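Staden
News
Ralusix opens its can handling kit for orders

The company Ralusix, from Staden, has started to take orders for Pretevon, a kit that teaches a two-arm robot to pick up drinks cans and put them on a shelf. The kit was shown to customers in a small way during the spring, and the first boxes will be sent in December.

Pretevon is sold without the arms. The buyer gets two pairs of gripper fingers, the wrist cameras with their cables, a shelf stand for practice and the software. It is made for arms which a school, a shop or a small drinks company already has. Ralusix says that a person with no robot experience can finish the setup in 40 minutes, if the arms are already fixed to the table.

The fingers are narrow at the tip, so that they can go between cans that stand near each other. Lachlan Te Moana, who leads the work on the kit, says that a thin aluminum can is a harder object than it looks. Too much force leaves a dent, and too little lets the can turn in the grip.
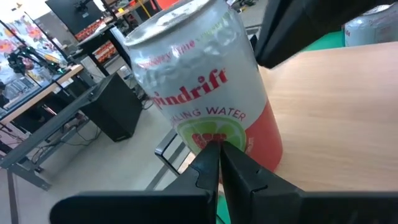 What the buyer has to do

The software does not come with ready movements. The user guides the arms by hand through the task and the cameras record it. Ralusix recommends 203 recordings before the robot is left to work alone, and it wants different brands and sizes of can among them. It also advises to change the places of the cans between recordings, on the shelf and on the table.

This is a lot of repeating, and some early customers have complained about it. A second package, with recordings already made by Ralusix, is planned but has no price yet.

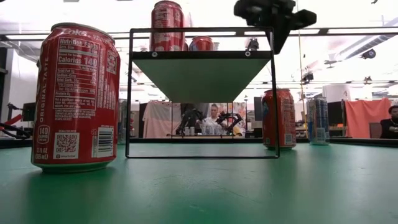
Beverley Kingi finds the shelf part of the kit the most useful. Picking a can from a table was already possible with her old software from Thaler, she told us, but placing it at a height next to another can was never reliable. She would still like a longer manual, and a phone number to call when the calibration fails.

Ralusix answered that the manual will grow from 40 pages to a bigger one before the first delivery. Support will be by email only in the first 3 months, and after this period the company will decide about a telephone line.

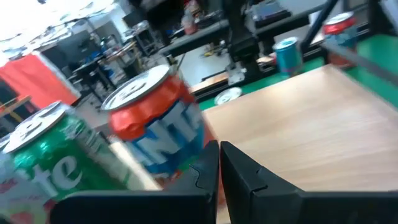 The guarantee is 2 years for the cameras and one year for the fingers. Worn finger tips can be ordered in pairs and changed with a normal hex key. Bottles and cartons are not supported in this version, and Ralusix gives no date for them.

Orders are taken through the company's own web shop. Schools in the Staden area can also ask to borrow a kit for two weeks, and the list for this is open until the end of the month.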